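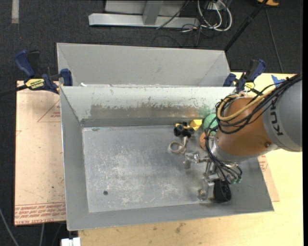
Despina Janevski wrote in to say that her dishwasher has been a robot since before I was born, so what's all the fuss? Fair enough, Despina! But a dishwasher waits for you to load it, and the loading is the part I want to talk about in this entry.

**Bin picking** is the job of reaching into a container of mixed things and taking out one of them. People in the trade treat it as a kind of yardstick for chores, and I've come around to their view. A toy box, a sink full of spoons and a tray of parts on a shop floor all ask for pretty much the same skill (find it, get hold of it, don't drag the neighbors along).

## How hard is it?

Depends on the stuff. A block with flat faces gives the fingers something to press on. A round thing can roll off. Straps and loops are the ones I'd lose sleep over, as they bend when touched and like to hook onto whatever is next to them. Walls are a nuisance too – an object snug against the side of a bin leaves very little space for a metal finger to slip in.

## On the shop floor

Shops are ahead of homes, no question. The Ruvex line at Sarnorton sorts mixed returns into bins, and over one stretch in July it made 1,153 tries and got 911 of them right the first time. I think that's great! Myung-ja Hong, who ran the shift, was less thrilled, as every miss meant either another try or a person walking over.

## At home

My own guess is that we're a good way off. The Wolde trial put a tidying arm in 4 apartments and logged more than 336 pickups, mostly toys and socks. It did fine with the toys. Socks went badly, and it had no idea what to do about a drawer that was already full.

Carter Després thinks laundry will be solved before dishes. I'd bet on dishes, mainly because a plate keeps its shape while you carry it.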